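Clalska Solar Lanterns: Your Questions
Last updated 8/9/22

We get a lot of mail about the Clalska lanterns, and we love it, because people send us the best stories about their yards. These are the things you ask most. If yours isn't in the list, write to us through the contact form and Ryota Hattori will get back to you. He designed the lanterns and he really does like talking about them!

What comes in the box?
A set is five lanterns, five ground stakes, five hanging hooks and a little folded sheet with the same instructions you'll find further down. The batteries are already inside. You'll need to pull out the paper tab before first use, and yes, it's easy to miss. Look under the cap, right next to the battery door.

Do I need to charge them before the first evening?
Please do. Pull the tab, turn the switch to ON and stand them outside in full sun for one whole day. They'll probably light up that night. If it was a gray day, give them a second one before you worry. New cells are a bit sleepy and get better over the first few charges.

Does the switch need to be ON for the lantern to charge?
Yes. With the switch at OFF, the panel isn't connected to the battery and you can leave it in the sun all week without putting a thing into it. This is the most common reason for a "dead" lantern, and we've done it ourselves more than once.

What are the settings on the switch?
There are 3 light settings: Low, High and Flicker. Low is for people who want a glow by the steps until morning. High is for dinner on the patio. Flicker looks like a candle flame, and it's the one Ryota spent the most time on. Early versions blinked like a turn signal. The one we sell now drifts up and down slowly, and with a few of them in a row you get a lovely uneven shimmer on the wall behind.

How long will they stay on?
On Low, after a sunny summer day, until dawn. On High they'll carry you through the evening and usually past midnight. Flicker is somewhere in between. In winter everything gets shorter because the days are shorter, and if you live far north you may want to stick with Low from late fall on. We'd love to print one tidy number here, but a lantern under a maple tree and a lantern on a south-facing wall live very different lives.

What color is the light?
Warm white, 3,000 kelvin. It's close to an old-fashioned light bulb, a touch clearer than candlelight. We don't make a cool white version and don't plan to. We tried one in the garden behind the workshop in Genville and the hydrangeas looked like they were in a dentist's office.

Is there a color-changing version?
No, but we're asked every week. If enough of you keep asking, who knows.

Where should I put them?
Anywhere the panel sees open sky for most of the day. A few notes from our own trial and error:

South or west sides of the house work best.
Keep them away from porch lights and streetlights. The sensor thinks it's still daytime and the lantern won't come on.
Under a pergola is fine if the slats are wide apart. Under a solid roof is not.
If your favorite corner is in the shade, charge the lanterns in the sun and carry them over in the evening. That's what the handle is for, and kids love being put in charge of this job.

Can I use them indoors?
Sure, as long as they get their sun. Window glass takes a good bite out of the charge, so a windowsill lantern will always be dimmer and shorter-lived than the same one outside. A lot of people bring them in for a night light or for a power outage, then put them back out the next morning – a great habit, by the way.

My lantern came on in the middle of the day. Is it broken?
Probably something is covering the panel. Leaves, pollen, bird droppings, a very relaxed cat. The panel is also the light sensor, so whatever darkens it tells the lantern that night has come. Wipe it off and it should switch itself off again within a minute.

How do I clean them?
Lukewarm water, a drop of dish soap, a soft cloth. Wipe the panel first while the cloth is clean, then the shade, then the stake. Skip glass cleaner and anything gritty, which leaves the panel cloudy. Once a month is plenty for most yards. In pollen season, do it whenever you can write your name on the cap. Dry them with something soft before you put them away, and leave the cap off for an hour so the inside can air out.
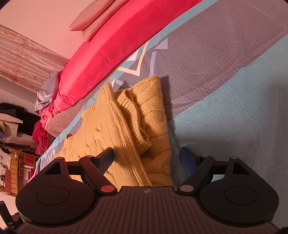
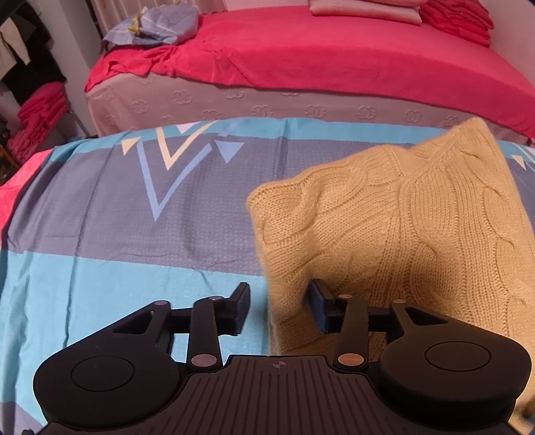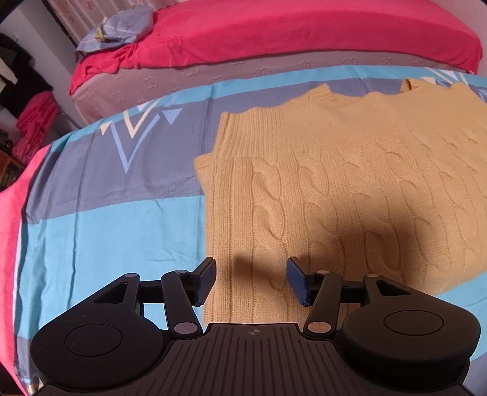
One more thing on cleaning: never use a pressure washer. The seal around the cap is made for rain coming down, and a strong jet from the side will push water right past it.

Are they waterproof?
They're rainproof. Ordinary rain, heavy rain, sprinklers and snow are all okay. They aren't made to float in a pool or sit at the bottom of a pond. If one does go for a swim, take it apart, take the battery out and let everything dry for a few days in a warm room. Many of them come back to life!

I see drops inside the shade. What now?
A little mist on cool mornings is normal and goes away when the sun gets to it. If you see real drops that stay all day, open the cap, check that the rubber ring is sitting flat in its groove, and close it again until you feel the click. If the ring is torn or has gone missing, write to us and we'll mail you a new one. Rings are free.

What kind of battery do they use?
One rechargeable AA nickel-metal hydride cell per lantern, rated at 600 mAh. You can replace it with any cell of the same type from the hardware store. Please don't put in a regular alkaline battery. The panel will try to charge it, and alkaline batteries can leak when that happens.

Can I put in a bigger battery so it lasts longer?
You can put one in, and it won't hurt anything, but you'll likely be disappointed. The panel can only collect so much in a day. A bigger cell is a bigger bucket under the same faucet. A fresh cell of the original size does much more for an older lantern.

How do I change the battery?
Turn the switch to OFF. Twist the cap to the left and lift it off. The battery door has one small screw, so you'll want a small Phillips screwdriver and a saucer to put the screw in (grass eats screws). Swap the cell, plus end toward the arrow, close everything up and switch it back ON. Old cells go to battery recycling, please, and not in the trash. Most hardware stores have a drop-off bin near the door.

How much power do they use from the outlet?
None at all. There's no cord, no plug and no transformer to hide behind a shrub. That's what got us started with solar in the first place – you can light up the far end of the yard, past where any extension cord goes, and your electric bill never hears a word about it.

Should I bring them in for the winter?
Up to you. Ours stay out, and we brush the snow off the caps when we think of it. If you'd like to store them, charge them for a full day first, switch them OFF and keep them somewhere dry that doesn't freeze. Take the stakes out of the ground before the first hard frost either way. Frozen soil holds on tight, and most of the snapped stakes we replace were pulled out of it.

The stake won't go into my lawn.
Don't hammer it! Water the spot, wait a bit, and start the hole with a screwdriver or an old tent peg. Then push the stake in by hand without the lantern attached and set the lantern on top at the end. In clay soil like ours you may have to move over a few inches to dodge a stone.

What's the difference between Clalska and Yu?
Yu is the little sister. Same light color, same battery, smaller shade, and no hook, so it's meant for tabletops and steps. It only has Low and High. Lots of people mix the two, with Clalska along the path and Yu on the table.

Do they attract bugs?
Fewer than a bright white porch light would, in our experience. Warm light seems to be less interesting to moths. It won't keep mosquitoes away, though, so you'll still want whatever you normally use.

Are they okay around pets and kids?
The shade doesn't get hot, and there's no flame or wiring in the yard to worry about. The screw on the battery door is there to keep small fingers out, so please always put it back. Dogs do sometimes think the stake is a stick.

Can I buy just one lantern?
Starting in September, yes! Until then it's sets only. Single lanterns will be in the Lorkesitz online shop and at our counter in Genville, and they'll match the sets you already have.

Do you sell spare parts?
Caps, shades, stakes, hooks and battery doors. Send us a quick photo of the part you need along with your order number, if you still have it. If you don't, tell us which color your cap is and we'll figure it out from there.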